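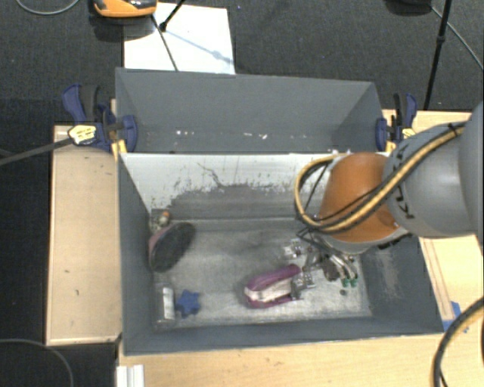 Ticket: arm keeps missing soft stuff when clearing the bin
Opened by: Yiğit Akyol
Status: waiting on Stuveck

Okay, so the goal is still the boring one: empty a bin of mixed junk, the way you'd clear out a kid's toy box. Hard things are going great! Soft things, not so much. Last night I ran 300 picks and pretty much every failure was fabric or foam. It pinches, lifts, and the cloth slides right out (or it grabs a fold and drags the whole thing into the wall).

Tried so far:
- slower close, no change
- approach 6 mm lower, a bit better on cloth, but now it scrapes the floor
- re-ran the hand-eye calibration, no change
- retry limit from 3 to 8, more picks but painfully slow

Reply from Waltraud Berchtold, 4:10 pm
Can you check the grip force log? On our Wadarow setup the close command timed out early on anything squishy, and the arm just assumed it was holding something.

Yiğit, 5:35 pm
Yep, same thing here! Turned the timeout way up and cloth is much better. Foam still pops out sideways. So no, I wouldn't let it do my laundry yet, but I'd let it try the socks. Leaving this open until Stuveck answers about the fingertips.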